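Clolley countertop cell: setup and upkeep notes

Maintained by Hongjun Yan. Scene assets by Orvokki Aaltonen. Last revised July 3, 2021.

Contents

The release holds 1,058 simulated episodes of one arm working over a marble kitchen counter, with two views per step: a room view and a close view of the gripper. These notes cover how the cell is set up and what to check when it misbehaves. Task scoring is in the Vinemwood document.

Arm and counter
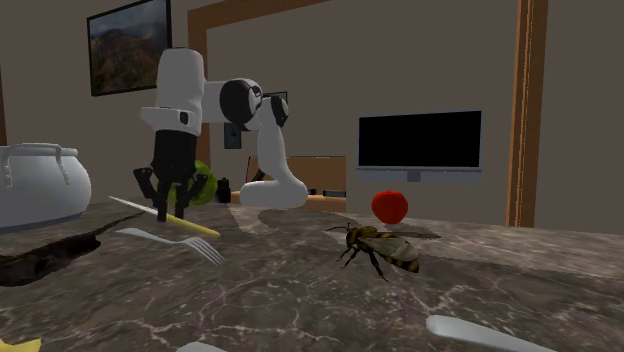 Load the counter first, then the arm, then the loose objects. The arm base is fixed to the counter frame, so moving the counter afterwards drags the base with it. Knife and fork are spawned flat on the stone. Leave 3 mm between a spawned object and the surface and let it settle for 12 steps before the first command. With less clearance the fork jitters and can end up under the knife.

Object scale is stored per asset, and the bee is deliberately kept large. Do not run the rescale script on the whole folder.

Gripper

The finger linkages are closed loops and drift if the solver is set too low. Use 6 iterations or more. The May build used fewer, and the right fingertip sank into handles on closing - episodes from that build have been withdrawn. 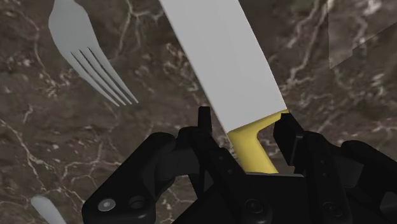 Contact pads are separate collision shapes from the visible fingers. After any edit to the finger mesh, re-export the pads and run check_pads before recording. If a grasp slips with the pads in place, look at handle friction before raising the closing force.

Known faults

- Counter mesh has a hole at the pot end. Visual only, fix pending from Dong.
- Wrist camera offset resets when the arm model is reloaded. Set it again by hand.
- Flendbridge loader ignores the settle period. Patch in tools/loader.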